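Open-Frame Rack
By Emil Reisinger
February 2026

An open-frame rack is a piece of storage furniture made of uprights and crosspieces, with no doors and with few or no solid panels, in which boxes, trays, instruments, or other equipment are held one above another. It is one of the plainest things a person can own, and most of us have lived beside one for years without ever giving it a name. Pantries have them, and so do workshops, school music rooms, bakeries, and the closets where the phone wiring comes in.

Background

People have been stacking goods between posts for as long as there have been goods worth keeping off the ground. Bakers cooled loaves on slatted stands, printers kept their type cases in slanted wooden frames, and wine sellers laid down their bottles in cradles that a modern visitor would recognize at once. The word "rack" itself is an old one in English, and it covered frames for hay and plates and hats long before it was borrowed for machinery.

The equipment rack, in the narrower sense, grew up with railroad signaling and the telephone exchange. Relays and switchboards had to be mounted where a worker could reach both the front and the back, and a bare frame did that better than any cupboard. Radio studios took up the idea, and computer rooms after them, and from there it came home with people — first with hobbyists, who have always had a soft spot for anything that bolts together, and then with the rest of us.

Parts and terms

The vertical members are called uprights or posts. A rack with posts only at the front is a two-post rack, and it is usually fastened to a floor or a wall. A four-post rack has a second pair behind the first and will generally stand by itself, which makes it the friendlier choice for a bench or desk. The pieces running between posts are rails, crossbars, or stringers, depending on which trade you learned your words in. A bottom rail ties the feet together and keeps the frame from spreading. The space for a single box is a bay, although kitchen suppliers tend to say "slot" and librarians will say "shelf" no matter what you tell them.

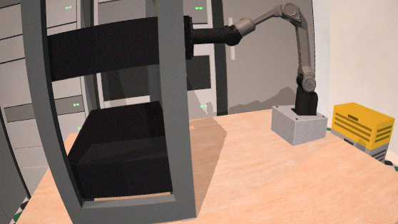
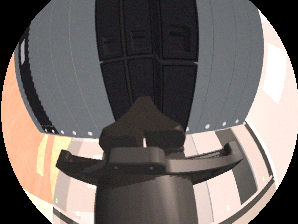
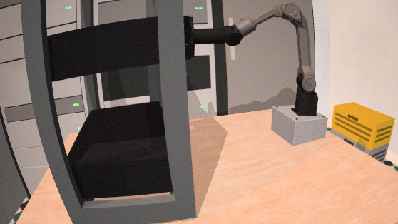
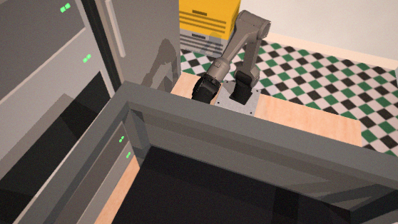
Computer-rendered views. First and third: black boxes held one above another in a gray frame on a wooden tabletop.

Tabletop racks

Small racks meant for a bench or counter follow the same pattern on a friendlier scale. The Nava bench rack, to take a common pattern among home workshops, stands 80 centimeters tall and is rated for a load of 30 kilograms, while the larger Danari model is rated for 230 kilograms and really belongs on the floor. Yiran Lü, whose handbook on workshop furniture is still the most readable thing on the subject, advises leaving a gap of 2 centimeters between neighboring boxes so that fingers can get in and warm air can get out. She adds that a rack should be a little too big on the day you buy it, and anyone who has tried to squeeze in one more box will know what she means.

Weight goes low. The heaviest box belongs in the lowest bay, and a rack that is only partly filled should be filled from the bottom up. A tall frame with a heavy load near the top is easy to tip, particularly on a counter where people lean or reach across.

Materials and finish

Painted steel is the usual choice for heavy loads. Aluminum is lighter and does well in damp rooms. Wood is still preferred by many potters and bakers, partly out of habit and partly for its pleasant manners — it doesn't ring when you set a tray down, and it can be repaired with a saw and an evening. Molded plastic frames are cheap and easy to wash, but they may bow under a steady load, and long shelves suffer the most.

Care

Bolted frames loosen slowly with use, and it's worth going over the joints with a wrench once a year. (Lü does hers in May, along with the window screens.) Dust collects on the top faces of boxes and on the lower rails, where a dry paintbrush will reach it better than a cloth. Scratched steel should be touched up with paint before rust gets a foothold.

Related articles
Bakers' racks
Danari
Hostix cabinet systems
Plate rails and plate racks
Shelf brackets
Vatarent (equipment rental)
Wine storage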